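Fiche de contrôle -- ordinateurs portables, chargeurs et stations d'accueil
Pluvance, site de Gralen
Visite du mardi 8 septembre 2020
Contrôle effectué par : Nanami Miyazaki
Parc concerné : 92 portables Ollarel (15 pouces), chargeurs 65 W d'origine, stations d'accueil Kamata

Cotation : C = conforme, R = conforme avec réserve, NC = non conforme, SO = sans objet. Toute cote R ou NC est suivie d'un commentaire. Les numéros de poste renvoient à l'inventaire interne.
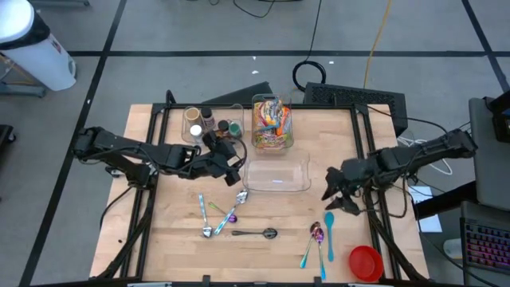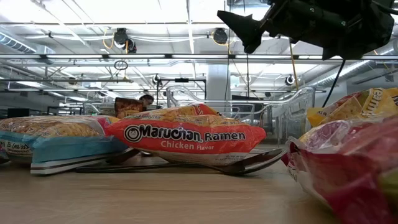
Gralen, plateau de table en bois clair : bac de contenants (première vue), denrées emballées (seconde vue).

1. Châssis et charnières

1.1 Absence de fissure sur le capot et le repose-poignets : R
Fissure fine à l'angle arrière droit du poste 1 142, partant de la vis de charnière. Elle ne traverse pas la coque. À revoir à la prochaine visite ; remplacer le capot inférieur si elle atteint la grille d'aération.

1.2 Charnières, ouverture et maintien de l'écran : C
L'écran tient à tous les angles courants. La charnière gauche est un peu plus souple que la droite sur les machines de première livraison, écart déjà relevé lors de la réception et sans évolution.

1.3 Vis du capot inférieur présentes et serrées : NC
Trois vis manquantes sur le poste 1 358, toutes du côté de la batterie. Le capot bâille légèrement sous la pression du doigt. Machine retirée du service jusqu'à remise en état. Vis M2 x 4 à tête plate, à ne pas remplacer par les M2 x 6 du tiroir : la tige vient en appui sur la carte mère.

1.4 Patins antidérapants : R
Patins décollés ou absents sur une partie du parc. Sans patins, l'entrefer sous la prise d'air n'est plus garanti. Recoller à l'adhésif double face fin, pas à la cyanoacrylate, qui blanchit la coque et rend le capot difficile à ouvrir ensuite.

2. Batterie

2.1 Absence de gonflement : C
Vérification sur surface plane, machine fermée, puis contrôle du jeu du pavé tactile. Aucun basculement. Aucun pavé tactile soulevé ou bloqué au clic.

2.2 Capacité résiduelle supérieure au seuil interne : R
Relevé par l'utilitaire du constructeur, charge complète, secteur débranché. Le poste 1 142 est juste au-dessus du seuil. Il reste en service, usage sur secteur uniquement, batterie à commander avec le prochain lot.

2.3 Limitation de charge activée dans le BIOS pour les postes à demeure : NC
Option désactivée sur les postes qui ont reçu la dernière mise à jour du BIOS. La mise à jour rétablit les réglages d'usine, y compris ce paramètre et l'ordre de démarrage. Réactiver à la main, puis noter la version du BIOS dans l'inventaire. Le service informatique confirme que le déploiement par script n'est pas prévu avant novembre.

2.4 Stockage des batteries déposées : R
Caisse métallique fermée, étiquetée, à l'écart des cartons. Les bornes de deux éléments n'étaient pas isolées. Ruban isolant posé pendant la visite. La caisse doit partir en filière agréée ; aucune date d'enlèvement ne m'a été communiquée.

3. Alimentation

3.1 État du câble secteur et de la fiche : C

3.2 État du cordon basse tension : R
Gaine marquée à la sortie du bloc sur plusieurs chargeurs, pli permanent sans cuivre apparent. L'enroulement serré autour du bloc est en cause. Enrouler en boucle large et fermer avec la bande velcro fournie.
Critère de rebut : gaine ouverte, blindage visible, ou coupure de charge lorsque l'on bouge le cordon.

3.3 Puissance du chargeur adaptée à la machine : NC
Chargeur de 45 W trouvé sur le poste 1 358. Le portable fonctionne, mais la batterie se décharge sous charge processeur soutenue et un avertissement s'affiche au démarrage. L'avertissement avait été masqué par l'utilisateur. Chargeur d'origine remis en place, message réactivé.

3.4 Connecteur de charge, jeu et échauffement : C
Contrôle au thermomètre infrarouge après trente minutes de charge. Rien à signaler.

3.5 Multiprises : R
Pas de branchement en cascade. En revanche, deux blocs d'alimentation sont posés l'un sur l'autre derrière l'armoire réseau. À séparer. Demande déjà formulée à la visite précédente, restée sans suite.

4. Refroidissement

4.1 Grilles d'entrée et de sortie dégagées : R
Poussière en quantité normale. Feutrage plus marqué à la sortie gauche des machines utilisées sur socle bas. Dépoussiérer à l'air sec, ventilateur bloqué, par impulsions courtes. L'aspirateur domestique reste interdit sur carte ouverte.

4.2 Bruit du ventilateur : C
Léger sifflement au changement de palier sur quelques unités. Caractéristique de ce modèle, pas un défaut de roulement.

4.3 Température processeur en charge : C
Test de quinze minutes, profil équilibré, capot fermé, machine à plat. Pas de bridage en fréquence constaté. Les valeurs détaillées sont dans le fichier de relevés joint à l'inventaire.

5. Écran, clavier, ports

5.1 Dalle : pixels défectueux, taches de pression : C

5.2 Rétroéclairage homogène : R
Fuite lumineuse en bas à gauche sur le poste 1 142. Même coin que la fissure à un côté près ; je ne vois pas de lien mécanique. Gêne faible, visible sur fond noir seulement.

5.3 Toutes touches fonctionnelles : R
Touche Entrée dure sur un poste de l'accueil. Mécanisme en ciseaux déclipsé puis remis, la course est redevenue normale. À surveiller. Si le défaut revient, changer le clavier complet, les ciseaux n'étant pas vendus au détail pour ce modèle.

5.4 Ports USB, maintien des fiches : C

5.5 Port Ethernet, volet rabattable : NC
Volet cassé sur le poste 1 358. La prise ne tient plus et la liaison tombe au moindre mouvement. Pas de risque électrique, mais le poste ne peut pas servir à la sauvegarde. Réparation à grouper avec celle du capot.

6. Stations d'accueil Kamata

6.1 Fixation et stabilité : C

6.2 Micrologiciel à jour : R
Deux versions coexistent. L'ancienne coupe parfois le second écran en sortie de veille. Mise à jour à faire machine branchée sur secteur, sans débrancher le câble USB-C avant l'extinction complète du voyant.

6.3 Câble USB-C d'origine : R
Câbles de remplacement non marqués sur quelques stations. Ils chargent, mais rien n'indique l'intensité admissible. À remplacer par des câbles marqués 5 A -- le câble de téléphone qui traîne dans le tiroir ne convient pas.

6.4 Échauffement du boîtier : C
Tiède au toucher après une matinée d'utilisation. Ne rien poser dessus.

7. Sécurité des données avant envoi en réparation

7.1 Chiffrement du disque actif : C

7.2 Clé de récupération archivée : R
Clé absente du coffre pour le poste 1 358. Le poste ne part pas en atelier avant régularisation. Retirer le disque si le délai dépasse celui du bon de retour.

7.3 Étiquette d'inventaire lisible : C
Étiquettes placées sous la machine, donc usées par frottement. Lisibles à ce jour. Pour les prochaines livraisons, les coller à l'intérieur du repose-poignets ne gênerait personne.

Actions ouvertes

Poste 1 358 : capot, vis, volet Ethernet, clé de récupération. Hors service. Responsable : service informatique.
Poste 1 142 : batterie à commander, fissure à suivre. En service sur secteur.
Parc : limitation de charge à réactiver après mise à jour du BIOS, patins à recoller, micrologiciel des stations.
Local : blocs d'alimentation à séparer derrière l'armoire réseau, enlèvement des batteries déposées à programmer.

Remarque sur la grille : le point 4.3 ne distingue pas le profil équilibré du profil performance. Les résultats des deux ne se comparent pas. Je propose de dédoubler la ligne dans la prochaine version de la fiche et de supprimer 5.4, qui fait doublon avec le contrôle des stations.

Prochaine visite : novembre, après le déploiement du script BIOS si celui-ci est maintenu.

N. Miyazaki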